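Back on the hand project

I said in the last post that I would write again once both arms were moving, and that took until October. The shared workshop in Sadville gave us back our old spot, so most of the wiring now stays out between sessions. Before that I spent the first 40 minutes of every evening plugging things in.

For anyone new, I am putting two secondhand humanoid hands to work on small sorting jobs. The hands came from a reseller called Rumov, and the control software is Wondeck, which I pay for by the month. The first hand cost me 2,000 dollars and the second was cheaper because two of the finger joints were stiff. I took those apart, cleaned them and put them back with new screws, 26 in all. One stripped and had to be drilled out.

The sleeve was the next problem. The old cover on the upper arm kept catching at the elbow when it bent past a certain point, and the motor would fault. I ordered a ribbed one from Khổng for 295 dollars including shipping. It folds up on itself when the arm bends. I have not had an elbow fault with it on, but I have only run it for a few evenings.

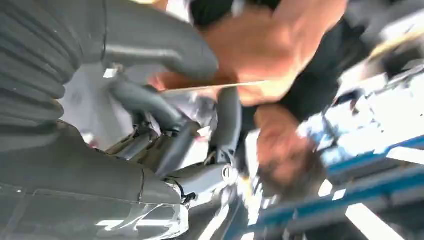 Ribbed sleeve at upper left, finger links in the middle.

Most of that session went to the wrist. There is a small camera there, and its view has to line up with where the software thinks the fingertips are. If it is out by even a little, the fingers close next to the part. The Wondeck routine for this asks you to move the arm through a set of poses and hold each one. I had the hold time set too short and the pictures came back smeared, so the routine threw out most of them. Setting it to two seconds fixed that. The setting is under Motion, then Advanced, and the manual does not mention it.

I also moved the network off the workshop wifi. Commands were arriving late in the evenings when the building is busy, and a late command looks a lot like a bad motor. I lost a weekend to that, swapping cables that were fine. We use our own router now, on the desk with everything else.
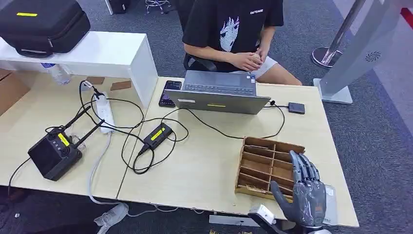

Desk setup, with the hand at the compartment tray.

The tray is what I am using for the sorting test. The cells are shallow, so the fingers don't need to reach far down, but the partitions are thin and I don't want to crack them. I capped the grip force low and set the approach to come in from above and slow down near the rim. The thumb is still the weak point. It closes later than the other fingers and pushes small parts sideways.

The log has 944 grasp attempts in it so far. I have not gone through them properly. My guess is that a good share of the misses come from the thumb delay, and I want to sort them by cell before I change anything else.

Still to do: tidy the cables, write down the joint offsets somewhere other than my phone, and find a better way to hold the tray still. Double-sided tape works but leaves a mess on the wood.

Print this post | E-mail this post

Contact | Copyright, all rights reserved | Back to top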